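Stiteck Upper-Body Platform – Set-Up Guide
Section 4: Preparing the table cell
By the Stiteck documentation group | Updated August
4 min read

This section covers the table, the screen and the first hand check. Complete Section 3 (power and network) before you start. Two people are needed for steps 1 to 3.

4.1 Placing the table and screen

1. Release the table casters or glides and move the table up to the front of the torso. Leave a gap of 28 mm between the torso housing and the table edge.

2. Lay the carpet cover over the tabletop and smooth it out from the center. Fold the edges under and fix them with the supplied tape. A wrinkle of even a few millimeters can catch a fingertip.

3. Stand the folding screen behind the table and bring its panels around one side. Any plain screen with a matte surface will do. The Enomdale kit includes a suitable one.

CAUTION: Do not lean the screen against the table. The arms can push the table back during homing.

4. Route the floor cables along one side of the cell, away from the operator's walkway. Keep tripod legs off the cables.

4.2 Bringing the hands to the start position

5. Check that the emergency stop is within reach, then switch on the arm supply. Wait 32 seconds for the joint controllers to report ready.

6. On the Cadwaladr console, open Arms > Start Position and select Both. The arms rise to the sides and come in over the table at reduced speed.

7. Look at the wrist wiring on each side. A loop of wire standing out from the wrist is acceptable if it moves freely and does not touch the tabletop. If it rubs, stop the arm and refit the wrist clip (see 7.2).

Note: The two hands do not have to match at this stage. One may be palm down near the tabletop while the other is open with the palm facing inward.

4.3 Setting out the objects

8. Place the objects by hand with the arms paused. Use a mix of flat, round and wrapped items, and spread them between the two hands. A working layout might have an open notebook left of center, a marker behind it, two wrapped chocolate bars to the right and a tube lying crosswise near the front edge.

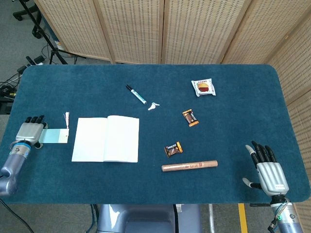

9. Press Resume and run Reach Test from the Dresia menu. The test takes 59 seconds. Stay outside the yellow floor line until the console shows Done.

10. If the test stops early, read the code on the console:

E16 – fingertip contact too high. Check for a fold in the cover under the hand.
E28 – object not found. Move it toward the center and repeat step 9.

4.4 Routine care

Vacuum the cover after every 16 hours of running, with the arm supply off. Lint collects in the finger joints – brush it out with a dry, soft brush. Do not use compressed air.

Wipe the fingertips with a damp cloth and let them dry before the next run. Replace any tip that is split or has come loose.

Continue to Section 5, Camera alignment.

Contact Stiteck Support | © Stiteck. All rights reserved. | Back to top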